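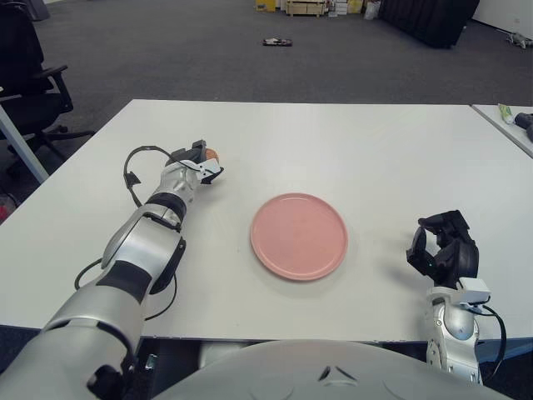
How to compare two grippers on one robot before you buy the second pair

Published 2 May 2021, Gisgate workshop notes

When you have a robot with two arms, the easiest way to compare end effectors is to mount a different one on each side. We did it with a simple gripper on the left arm and a multi-fingered hand on the right arm. The task is always the same: pick up a small round object and put it on a plate. It sounds too easy, but a round thing rolls away at the smallest mistake, so you see the differences quickly.

What you need

A flat table, a plate with a low rim, and a few round objects of different softness. Our plate is pink and the table is white, so the camera in the head finds the edge without trouble. We use the Pelumen controller, but any controller that can record the finger position and the motor current will do.

Step 1. Fix the plate

Put the plate in the middle, at the same distance from both arms. Mark its place with a pencil. In March we forgot this and had to throw away 35 trials.

Step 2. Check the cables

Move each arm by hand through its full path with the motors off. The cable that goes outside the wrist must keep a free loop in every position. If it becomes tight, the gripper turns a little and you will blame the fingers for it.

Step 3. Set the closing force

Start low and go up in small steps until the object does not slip when the arm stops. Write down this value for each side. For the multi-fingered hand, first choose one grasp shape and stay with it — if you change the shape between trials, you compare nothing.

Step 4. Run the trials

Let one arm work while the other waits above the table, away from the plate. Do 6 blocks for each side and change sides after every block. Between the blocks we wait 300 seconds, so that the motors start from a similar temperature.

Step 5. Note the failures by type

We use three types: missed, dropped, and damaged. A dropped fruit on the rim of the plate counts as dropped, also if it rolls in afterwards. The log sheet from our Vostent project has one more column for remarks, and this column was the most useful one later.

Some problems we met

If the hand closes too late, look at the delay in the controller first. With us it was the driver setting and the fingers were fine. If the shadow of the hand falls on the plate, the detection can move the centre by a few millimetres. A second lamp from the other side helped.

The file with our settings is in the Lam folder, under version 2.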